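Castesus Mobile Newsletter
January
By the Wultomano build team

Moving the Vudo test build off shared machines

Until last fall, every nightly build of the Vudo app ran on a shared pool of build machines, along with the builds for Lam and two internal tools. The pool worked well enough while the test suite was small. By the time the suite reached 2307 tests, a full run took 55 minutes on a good night, and much longer when a Lam release was going out. This item describes how the build is set up now, what changed for people who write tests, and which parts still need work.

The first change was to split the build into two stages. Stage one compiles the app and runs the unit tests. Stage two installs the compiled app on simulated phones and runs the interface tests. Before the split, a failed unit test did not stop the interface tests from starting, so a broken build could hold a machine for most of an hour and return nothing of use. Stage two now starts only when stage one has passed.

The second change was to give Vudo its own machines. There are six of them, set up from a single script kept in the same repository as the app. The script installs the compiler, the command line tools, the signing certificates and the simulator images, in that order. If a machine starts giving odd results, wipe it and run the script again. Please do not fix a build machine by hand. A hand fix is lost on the next rebuild, and in the meantime that machine differs from the others in a way the logs do not show.

Signing took the most time to get right. Certificates used to be copied from one developer's laptop to another, with the usual result that several expired ones were still in use. They are now stored encrypted, and the script places them in a temporary keychain that is created at the start of a job and deleted at the end. Developers who only run the app in the simulator do not need a certificate at all. Those who run it on a phone should request a development certificate through the normal access form and should not reuse the one from the build machines.

Test data has also moved. Tests that once called the staging server now read saved responses from a folder named Fixtures. A saved response is a plain text file holding the status code, the headers and the body. When the server team changes a response, the matching file must be updated in the same branch as the code that depends on it. A small number of tests still call the staging server on purpose. They are marked with the "live" tag, they run once a night, and a failure in one of them does not block a merge.

With these changes in place, a full run takes around 30 minutes. Most of what is left is spent in stage two, and most of that is simulator startup. We tried keeping the simulators running between jobs. It saved time, but settings left behind by one job caused failures in the next, mostly in the screens that depend on region and text size. The simulators are therefore reset before each job, and we accept the cost for now.

Two known problems remain. The search screen tests fail now and then when the on-screen keyboard is slow to appear. The current workaround is a single retry, and the retry is recorded in the report so that it can be counted later. Also, the build cache is keyed on the compiler version and the lock file only. If you change a compiler flag without changing either of those, clear the cache yourself with the clean option, or the old objects will be used.

For day-to-day work, the commands are the same as before. The check command runs stage one on your own machine, and the check-all command runs both stages. Reports are written to the build folder in the same format the build machines use, so a local report and a nightly report can be compared line by line. Old reports on the shared pool will be kept until the end of the quarter and then removed. Copy anything you need before then.
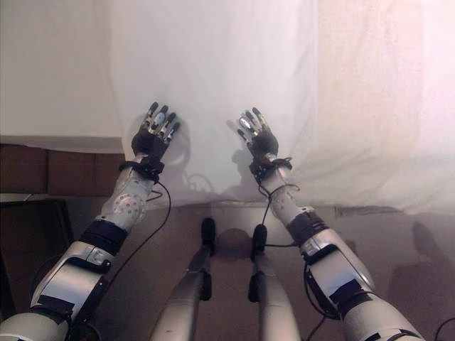 Next steps for the build

Work on the Lam build will follow the same pattern, starting with the two-stage split. Lam has fewer interface tests but a longer compile, so the gain is expected to come mainly from the cache. The setup script will be shared between the two apps, with a separate settings file for each.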